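Robot arm FAQ: the questions I keep getting

Last updated November 19, 2020

I've been building a desktop arm in the shared workshop at Skokcombe since June, and I write about it here when I should be doing the washing up. The same questions keep turning up in the comments, so I've put them in one place. The project is called Imley, after the lane I grew up on.

What are you making, in plain words?

A robot arm that picks up small things from a table and puts them in a pot. I know, I know, it's a lot of bother to tidy up a ball! But if it can do that reliably, it can sort screws, and sorting screws is what I wanted it for in the first place.

Is it finished?

No. The base and shoulder are done, the elbow works but squeaks, and the wrist is on its third redesign. The gripper is a printed lump at the moment and I'm not proud of it.

So how do you test anything?

In simulation, mostly. I run the moves on my laptop first, using a ready-made arm model that's far posher than mine, and only then try them out on the bench (slowly, with one hand on the off switch). I started out skipping this step and put a dent in the workshop's nice pillar drill table. Lesson learned.
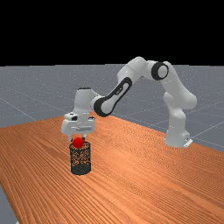
The ball-in-basket job in the simulator, with the gripper right over the rim.

Why a ball and a basket?

A ball looks the same whichever way you turn it, so I don't have to work out which way up it is before grabbing it. The basket gives me a clear yes or no: in or out. I tried a mug in an earlier version and spent a whole weekend arguing with the handle.

Does the real arm do what the simulated one does?

Sort of. Simulated joints don't have slack in them and mine very much do. The first time I ran the same move on the bench it finished 40 mm off to one side. It's down to 6 mm on a good day, now that I've shimmed the shoulder and stopped trusting the cheap belt.

What has it cost?

Roughly £172 so far, not counting filament, which I buy for other things anyway (that's my story). The motors came in a mixed box from Wamanon and were the biggest single spend.

Which controller board are you using?

A Pärn board, the older one with the screw terminals. It gets quite warm, so I've stuck a fan on it. If you're buying new, get the one with proper connectors and save your fingertips.

Can I have the files?

Yes, the base and shoulder are on the downloads page. The elbow will follow when it stops squeaking. Please don't print the old gripper, I only left it up there for the record.

Can I come and see it?

I'm usually there with it on Thursday evenings, as and when the workshop's open. Check the workshop's own page before setting off, as numbers are limited to 5 people at the moment and we've had to turn folk away. If you do get in, bring your own mask and safety specs. The spare specs are very scratched.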